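Ticket 1182
Subject: Tan towels coming out of the fold bulky, won't stack
Product: Lindar bath towel, tan
Opened by: Ngan-ling Chien
Status: Open, waiting on second wash
Priority: Normal

Problem as reported

The tan Lindar towels do not hold the standard fold. We fold in thirds lengthwise, then in half, then in half again. The white Jidby towels done the same way sit flat and stack fine. The tan ones spring back at the first fold and the stack leans before it reaches shelf height. I had to redo the whole Sunday shelf. Same result on the big table and on the small one.

Checked before opening:
Fold sheet is the current one.
Towels fully dry, no damp seams.
Not mixed with another size.

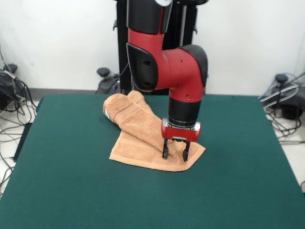 Lindar changed the weave with the last delivery and I think the trouble starts there. The new towels list at 800 on the packing slip where the old ones had a lower number, I don't have the old slip to compare. The pile is thicker and it grabs. When the top part is brought over it wants to roll at the end and stay rolled, and you get layers sitting on top of each other toward the back while the bottom one lies out flat with its hem straight. The ribbed band adds to it. If the band lands inside a fold, that fold will not press down.

Reply, 10:40

Which dryer were they in? Dryer 2 runs hot and has been leaving terry stiff. Also please say whether softener was used. It should be off for anything new for the first few washes.

Reply from Ngan-ling, 11:15

Dryer 2 for the first batch, yes. Second batch was in the other dryer and was a little better, still not flat. Softener was off for both. I counted 29 towels in the second batch and set aside the ones with a crooked hem, which are going back to Ng under a separate ticket.

Tried since then:
Shaking each towel out twice before laying it down. Helps with the corners, no change at the fold.
Folding in half first, thirds second. Worse.
Turning the towel so the band faces out. Better. The last fold stays down most of the time.
Pressing by hand along each fold before making the next one. Better, but slow.

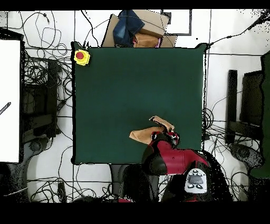 Yu-ting Kan
Linen support, second line
Updated 14:05

I went through the same steps on the green table. I agree with band out. Two things to add.

Start from the short edge, with the towel spread all the way out and the hem lined up to the edge of the table. If you begin with a crumpled cloth and one flap already turned up, the first fold goes in at an angle and everything after it follows. Smooth it from the middle outward before anything gets folded.

The surface matters too. The green top has a slightly felt-like feel and in my tries terry did not slide much on it, so lift the edge and carry it over. Dragging it bunches the lower layer.

For now:
1. Tan Lindar towels go in the other dryer, low heat, no softener.
2. Fold band out, press each fold.
3. Keep the stacks lower than the Jidby ones and leave the Kendo shelf for white only.

I have asked for one more wash on the second batch. New terry often settles after a few. If they still spring back I will change the fold sheet for this towel to a roll and close the ticket that way.

Ngan-ling, please add a note here after the wash and say which dryer you used.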